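Section 4: Comparing gripper tips on a two-arm bench

Applies to Endeck benches with both arms on the front rail. Read Section 3 first if the arms have not been homed.

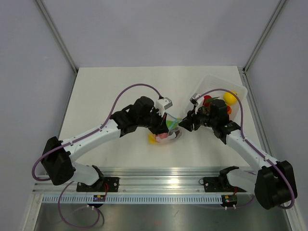
4.1 Before you start

You will need both arms fitted and powered, a clear bowl, a shallow bin, a handful of small toys or blocks, and the two sets of tips you want to compare. The Jaltov tips are the harder pair. The Vidal tips have a softer pad and sit slightly wider when open.

Use the same objects for the whole comparison. Pick a mixture: something that squashes, something smooth and something thin. A set made up only of blocks tells you very little, as almost any tip will pick up a block.

1. Switch off the motor supply at the wall side of the power unit. Leave the controller on.

2. Hold the arm by the upper link and let it down slowly until the gripper rests on the tabletop.

CAUTION: An unpowered arm drops under its own weight. Keep your other hand out from under the wrist.

3. Check that each mounting plate is tight on the rail. If a plate rocks, tighten it before going further. Any play at the base is much larger by the time it reaches the tips.

4. Follow the camera cable with your finger from the base of the arm to the camera on the gripper. It should lie in a wide loop over the wrist. If it pulls tight when you turn the wrist by hand, feed more slack through from the base.

Note: Do not tie the cable to the upper link at more than one point. Nathalie Baert's notes from the Dutville bench put most camera dropouts down to a second tie near the wrist.

4.2 Fitting the tips

5. Undo the two screws on each finger and slide the old tip off. Keep the screws with the tip they came from -- the Vidal screws are shorter.

6. Push the new tip fully home and tighten both screws by hand. Do not use a power driver.

7. Fit the same type of tip to both arms. Mixed pairs can be tested later, but the results should go on a separate sheet.

8. Switch the motor supply back on and run the open and close check from the controller menu. The fingers should meet along their full length. If they meet only at the ends, take the tips off and refit them.

4.3 Setting the meeting point

9. Place the bowl midway between the two arms and the bin towards the back.

10. Jog the left arm until its gripper is over the bowl, then bring the right arm in from the other side at the slowest speed. Stop when the tips are almost touching.

CAUTION: The controller does not know where the other arm is. It will not stop one arm from hitting the other. Keep a hand on the stop button whenever both arms are over the bowl.

11. Save the position of each arm as the meeting point. On the Dutville bench the base motors read 327 here. Yours will differ, so write down your own value.

12. Look at both camera views. You should be able to see the tips and the rim of the bowl in each. If a gripper hides the bowl completely, turn that wrist a little and save the position again.

4.4 Running the comparison

13. Pick one object out of the bowl with the left arm, pass it to the right arm at the meeting point and release it over the bin. Repeat until the bowl is empty.

14. Record each drop and where it took place: at the pick, at the pass or on the way to the bin.

15. Put the objects back in the bowl, swap the arms' roles and run it again.

16. Change to the second set of tips and repeat steps 8 to 15. Do not move the bowl or the mounting plates between sets.

Note: Thin or see-through pieces are often lost at the pass. Slow the closing speed before blaming the tips, and use the new speed for both sets.

If the motors feel hot to the touch, park the arms and wait before continuing. Parking positions are listed in Section 5.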